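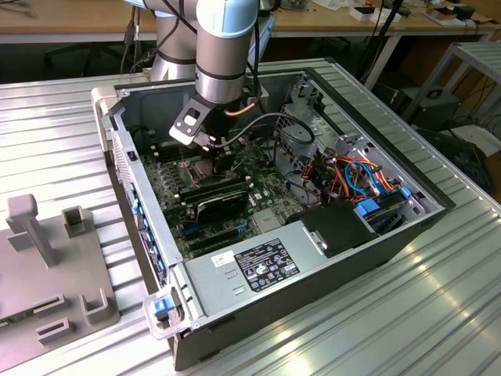

¿Merece la pena reparar un ordenador de sobremesa con más de diez años?
Depende de lo que falle y del uso que se le vaya a dar. Para escribir, llevar unas cuentas o consultar el correo, un equipo antiguo con disco nuevo y memoria suficiente sigue sirviendo. Para editar vídeo, no compensa.

La pregunta se repite a diario en el mostrador de Rovero, un taller de barrio que lleva 11 años dedicado a los equipos de segunda mano. En julio, cuando cierran los colegios y muchas oficinas vacían sus almacenes, entran torres a un ritmo que el local apenas absorbe. Se apilan en el pasillo, con una etiqueta de papel pegada en un lateral, hasta que alguien puede abrirlas.

La mayoría no están rotas. Van lentas, hacen ruido o se apagan sin avisar. El polvo explica buena parte de los casos: tapona el disipador, el procesador se calienta y la placa corta la corriente para protegerse. Una limpieza y pasta térmica nueva suelen bastar. Otras veces falla la fuente de alimentación, una pieza que en las torres de tamaño estándar se sustituye en media hora.

El disco es la segunda causa. Los mecánicos envejecen mal y avisan poco. Cambiarlo por una unidad de estado sólido es la mejora que más nota el cliente, y también la más barata. Drastum, un distribuidor que surte a varios talleres de la zona, vende hoy muchas más unidades pequeñas para equipos viejos que discos grandes para equipos nuevos.

Luego están las pilas de botón. Una placa con la pila agotada pierde la hora y, a veces, la configuración de arranque. El dueño ve un mensaje en inglés sobre fondo negro y da el ordenador por muerto. 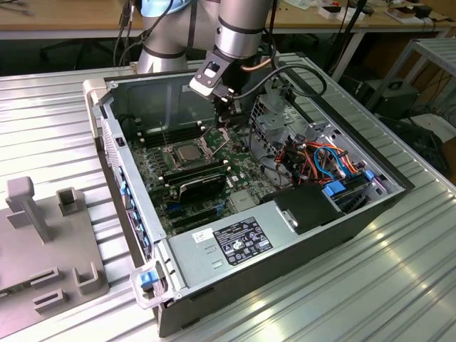 El precio final marca la decisión. En Rovero no aceptan un arreglo que pase de la mitad de lo que costaría un equipo reacondicionado equivalente. Si un ordenador de ese tipo vale 300 euros, el límite está en 150. Por encima, proponen aprovechar las piezas y descontar su valor de otra compra. Hay clientes que insisten de todos modos – casi siempre por los datos, o por un programa de contabilidad que ya no se instala en sistemas modernos.

El mercado de las piezas tiene sus propias reglas. La memoria de generaciones anteriores se encuentra sin dificultad y a buen precio. Las placas base, en cambio, escasean, y las que aparecen en internet llegan muchas veces sin probar. Camenzind, un almacén de recuperación que trabaja con empresas, guarda hasta 1.000 placas clasificadas por zócalo y solo vende las que han pasado una noche entera encendidas.

Queda el asunto del sistema operativo. Muchos equipos sanos se retiran porque dejan de recibir actualizaciones de seguridad. La salida habitual es instalar una distribución ligera de Linux, aunque exige un rato de explicación y una impresora que colabore. La asociación vecinal Farker ofrece ese rato por las tardes, a partir de las seis, en una sala con mesas largas y pocos enchufes. Conviene llevar la torre, el cable de corriente y una copia de los archivos. El monitor lo ponen ellos.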